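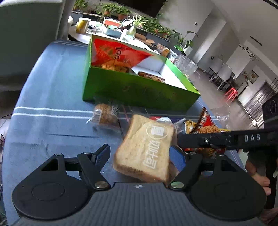
Snack Packing and the Hand-Held Grippers: Your Questions

Is Stuvex replacing the packers?
No. All 31 of us on the packing side keep our jobs and our hours. What changes is that part of each shift goes to showing the work, with a gripper in your own hand, so the arms can learn it later.

Why start with bread and snack bags?
They're what we handle most, and soft bread in thin film is the thing a machine is likeliest to squash. You already know how lightly to hold it - that's the part we need from you.

Do I have to be fast?
Please don't be! Go at your own pace, and if you drop something, just pick it up and carry on. Dropped items don't go on your record.

Will my wrist get tired?
It may, the first few times. Swap with a partner whenever you like, and tell Sze-wing Ho if it still aches the next morning.

What happens when the arms arrive?
The first ones take over the late shift's heavy repeat orders in November. Anyone on lates who would like to train as an arm minder can put their name down in the break room, and training is on paid time.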